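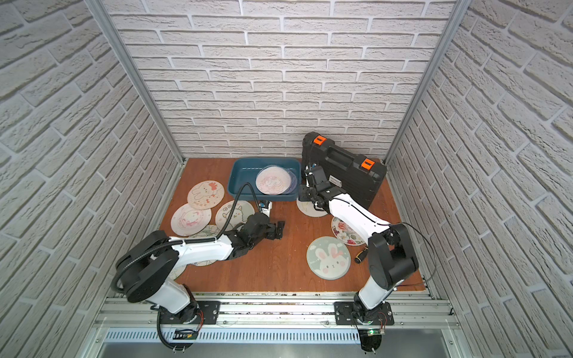 The Siregar Street Table

Home | Stories | Poems | Contributors | About

Print this story | E-mail to a friend

When Rebecca Sala's aunt died in January she left the house at Sterau to the cousins, who sold it inside a month, and to Rebecca she left the kitchen table and 2 shoeboxes of recipes, most of them for jam.

The table came up from the coast on the back of Rizwan Wijesinghe's ute, wrapped in every blanket he owned. He lived downstairs and had offered before she'd finished asking, and he drove the whole way at a speed that had people leaning on their horns behind him. It was 300 kilometres and he stopped twice to check the ropes (and once for a pie, he admitted later, but he checked the ropes then as well).

"She's heavier than she looks," he said, when they'd got it as far as the landing.

"So was my aunt," said Rebecca, and then she had to sit down on the stairs for a while, and Rizwan sat on the step below and talked about the price of apricots until she was right again.

It wouldn't go through the kitchen door. They tried it on its side and they tried it on its end, and Rizwan took the door off its hinges, and then he took off a strip of the frame that he promised he would put back. At half past nine at night they gave up and left it in the hall, where anybody wanting the bathroom had to go past it sideways, breathing in.

She meant to find somewhere better for it. But the next morning she had her tea there, standing up, with the first shoebox open in front of her. Her aunt had written on everything. Grernitz plum, too sweet, Harold liked it. Marmalade, 30 minutes and no more, whatever Flo says. On the back of the fig and ginger was a list of everyone who had come to lunch one Easter and what each of them had left on their plate.

By the weekend there were two chairs in the hall. Rizwan came up with a bag of plums, squeezed himself in against the coats and read the cards aloud in what he supposed was her aunt's voice, though he had never met her and made her sound like a bishop.

"Who's Flo?" he asked.

"I haven't the faintest idea," said Rebecca, and she reached past him for the sugar.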